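Dalterness Packing and Craft Supplies

Home | About us | Workshops | Baskets | Contact

About us
Posted in September by Karla Varela

We are a small shop in Clurnmont that sells tape, string, paper and woven baskets, and we teach people how to keep these things in order.
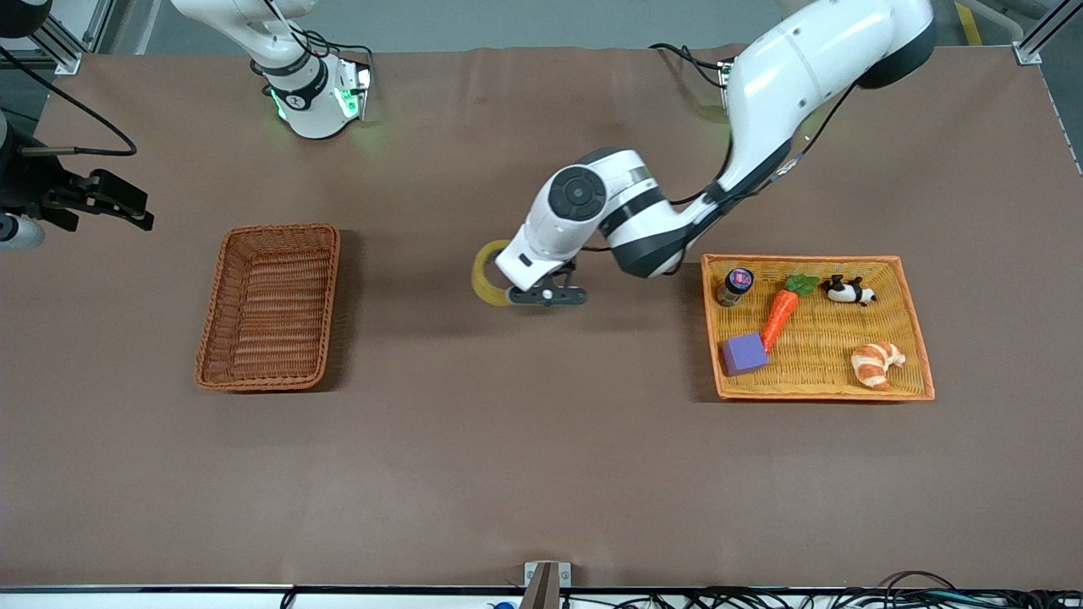 Do you sort the supplies before they go to the customer?
Every order is sorted into baskets at our packing table, and it is checked one more time before we close the box.

How we started

Dalterness was opened by Radu Tănase and me in the back part of a former shoe repair shop on Ponce Street. At the beginning we had 36 products, and most of them were tape. Radu had worked many years in a stationery warehouse and he knew what schools ask for. I came from weaving, so the baskets are my fault. Today the catalogue has 282 items and we have moved two doors down, where the floor is level and the light is better.

What we sell

Our customers are schools, libraries, hobby groups and people who like a tidy drawer. We keep clear and coloured tapes, wrapping paper, labels, and baskets and trays in several colours and sizes. A rectangular basket is the most useful shape in our opinion. It stands well on a shelf, and you can see what is missing from it. The shallow trays are for the things you take many times in a day. If you are not sure which size you need, please measure your shelf first and write to us. Ezequiel Serrano answers these letters and he is patient.

Our workshops

In the autumn and winter we hold an evening workshop called Tidy Table, starting at 6:30 pm. There are 13 places. You bring one messy drawer from your home (only the contents, please) and you learn to divide it between a few baskets. Faustino Zamudio leads the group. Tea is included, and the materials you can buy after with a small discount.

Repairs

We also mend baskets. Ross Rankin does the rims and handles, usually in two weeks, longer before Christmas. We do not mend plastic. Baskets from other makers are welcome, also the old ones from Grokent, which have a special rim that he knows well.

Orders above 100 dollars travel free inside the province.

Contact: Dalterness, Ponce Street, Clurnmont
© Dalterness. All rights reserved. Back to top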